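Fauteuil de bureau à dossier résille – gamme Saludo

Fiche équipement – mobilier de travail
Distribution : Zornik, département Aménagement tertiaire
Référence catalogue : Saludo 633

Présentation générale

Le fauteuil Saludo 633 est destiné à l'équipement des postes de travail individuels, des bureaux partagés et des espaces de coworking. Il s'adresse aux établissements qui souhaitent disposer d'un modèle unique pour l'ensemble de leurs locaux, du poste permanent au siège d'appoint placé près d'un point d'eau ou d'un espace de pause.

Le dossier haut en résille noire assure une ventilation continue du dos. L'assise, également noire, est garnie d'une mousse dont la densité a été choisie pour un usage quotidien prolongé. Les accoudoirs rembourrés sont montés d'origine et peuvent être déposés sur demande lors de la commande.

Le piètement à cinq branches est équipé de roulettes. Deux types de roulement sont proposés : bandage souple pour les sols durs (parquet, lames, carrelage) et bandage dur pour les moquettes. En l'absence d'indication sur le bon de commande, le fauteuil est livré avec le bandage souple.

Caractéristiques

Dossier : résille tendue, coloris noir, hauteur réglable sur 7 positions
Assise : largeur 50 cm, coloris noir
Accoudoirs : rembourrés, fixes
Piètement : cinq branches, sur roulettes
Garniture de protection : en option, voir ci-dessous
Montage : par l'utilisateur ou par nos équipes, sur devis

La notice de montage est jointe à chaque carton. Elle peut également être demandée au service Documentation, en précisant la référence du fauteuil et le type de roulement retenu.

Implantation dans les locaux

Le service Aménagement recommande de prévoir un dégagement de 80 cm à l'arrière de chaque siège, mesuré entre le bord du plateau et le premier obstacle (mur, meuble bas, fontaine à eau). Cette distance permet à l'utilisateur de reculer et de se lever sans heurter le mobilier voisin. Elle doit être maintenue lorsque des bonbonnes de réserve sont entreposées au sol le long du mur.

Dans les bureaux équipés de plateaux courbes, le fauteuil se place de préférence dans l'axe de la partie creuse. Les accoudoirs fixes ne passent pas sous tous les plateaux – il convient de vérifier la hauteur libre avant toute commande en nombre.

Sur les sols en lames de bois, aucun tapis de protection n'est exigé avec le bandage souple. Un dépoussiérage régulier des roulettes reste nécessaire, les cheveux et les fibres textiles s'accumulant autour des axes.

Housses et textiles

Le dossier peut recevoir une pièce de tissu amovible, posée par le haut et retombant devant l'assise. Zornik propose à cet effet la série Prolley, disponible en gris, en écru et en brun chocolat. Les housses Prolley ne sont pas cousues sur le fauteuil et se retirent sans outil.

Il est possible d'utiliser un textile d'une autre provenance, sous réserve que celui-ci ne gêne ni la rotation du siège ni le mouvement des roulettes. Les pièces munies d'éléments métalliques aux angles doivent être manipulées avec précaution, la résille pouvant s'accrocher ou se détendre au contact d'une arête. Il est demandé de saisir le tissu à deux endroits, de le soulever puis de l'écarter du dossier. Le tirage latéral est à proscrire.

Vues en situation

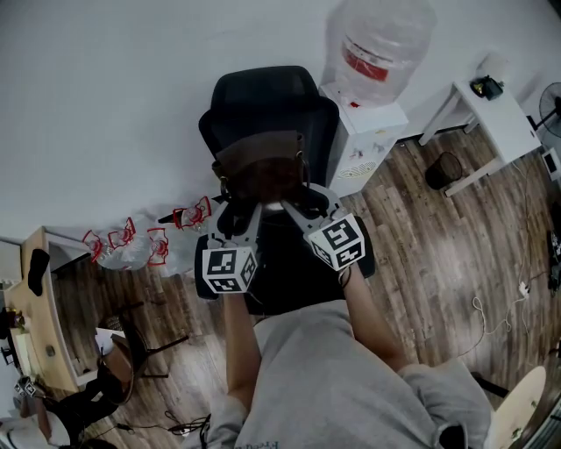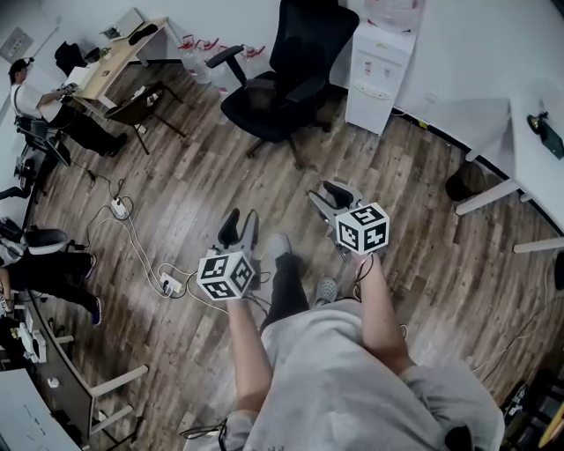
Entretien

La résille se nettoie à l'aspirateur, embout brosse, à puissance réduite. Les taches sont traitées à l'eau tiède additionnée de savon neutre, sans frotter. Les produits chlorés et les solvants sont exclus sur l'ensemble du fauteuil.

Les parties rembourrées des accoudoirs s'essuient avec un chiffon humide. Une vérification du serrage des vis est à effectuer un mois après la mise en service, puis une fois par an.

Commande et livraison

Les commandes sont reçues par le service Aménagement tertiaire ou par l'intermédiaire du dépôt de Brudstead pour les établissements rattachés à celui-ci. Les fauteuils sont livrés en carton individuel. Les housses Prolley font l'objet d'une ligne de commande séparée et peuvent être expédiées indépendamment du mobilier.

Les commandes de fin d'exercice doivent parvenir au service avant la clôture de décembre. Toute réserve relative à l'état du carton est à porter sur le bon de livraison au moment de la réception.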